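Where the village band got its waltzes

I had always assumed the waltzes my grandmother hummed came from Vienna, or near enough. She called them "the old ones" and that was as much as I ever got out of her. Then in December I spent an evening with a box of sheet music from the Hawthorne hall, and most of what I'd assumed went out of the window.

The tunes the band played there between the wars were mostly French in origin. They were musette waltzes, the kind played on accordion in Paris dance halls, and someone had copied them out by hand for fiddle and clarinet. The titles had been changed. One I knew as "Kitodmont Road" has a French name crossed out underneath it. 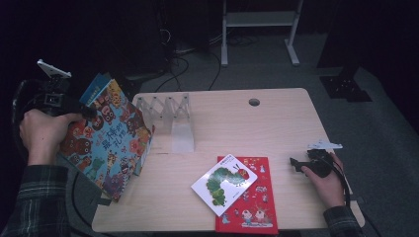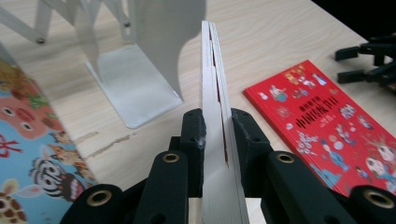
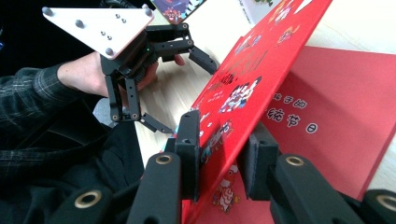 Solange Lemieux
Accordion player and writer of this blog

Musette itself is a mixture. The name comes from a small bagpipe played by people from the Auvergne who had moved to Paris for work. Italian accordion players arrived later, and the two groups did not get on at first. In the end the accordion took over and the name stayed.

Marlene Desjardins has been through the whole box and found 300 loose sheets, 6 of them with a date. She thinks the copyist was a clarinet player, as the clarinet parts are the only ones with the breathing marked in. I think she's right. The fiddle parts are full of mistakes and the second strain of one waltz is missing a bar.

We tried five of them last week with Jaxon Melnyk on fiddle. They go faster than I expected, and the minor ones are the best. My grandmother's version of "Kitodmont Road" was in the wrong key and about half the speed, and I still prefer it.

I'll write out the clarinet part next.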